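Buying a two-armed cleaning robot: your questions

We run the equipment budget for Clududia, a small group of serviced offices. These are the questions managers send us most, usually after a sales call.

Should we put one in next year's budget?

Put in money for a trial, and leave the purchase line blank. Cliltach and Uvik have both quoted us, and both quotes assume the machine will earn its keep from the first month. We don't believe that, and we wouldn't sign anything that depends on it.

What job should we ask it to do?

Wiping a table. It sounds too easy, and suppliers would sooner talk about nearly anything else. Ask for brown spills of different sizes, spread out, with a plain cloth.
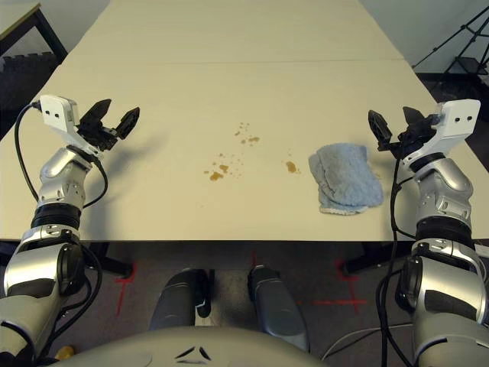 Spill test: brown stains on a cream tabletop, blue cloth to the right.

Do the grippers cost extra?

Often, yes. Read the quote line by line. Panasiuk lists fingers, cables and wrist cameras separately, and spare fingers take up to 16 weeks to arrive. Ask which gripper was used in any demonstration and whether it's the one in your price. Ask about cloths too – a thick, shaggy one bunches up in the fingers, and a bundle covers less table than a flat cloth does.

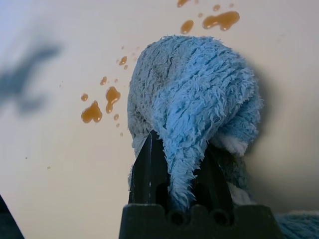
Photo: Clududia equipment desk

Judge the table afterwards, at an angle, under your own lights. Smears don't show up in a sales video.

How much room does it need?

More than the brochure says. We allow 14 square metres, including the table and somewhere sensible for the cables to go. Mark the table's position on the floor, or you'll spend every morning lining things up again.

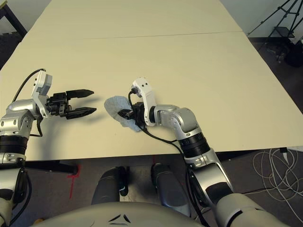 Staff time is the cost most managers leave out. We budget 45 minutes a day for setting up and fetching clean cloths, and we'd want good evidence before cutting that figure.

The supplier promises a 93 per cent success rate. Is that good?

Success at what? Get the definition in writing – touching the spill and removing it are two different things.

Lease or buy?

Lease, with a break clause. Send us the draft before December if you want it looked at this year.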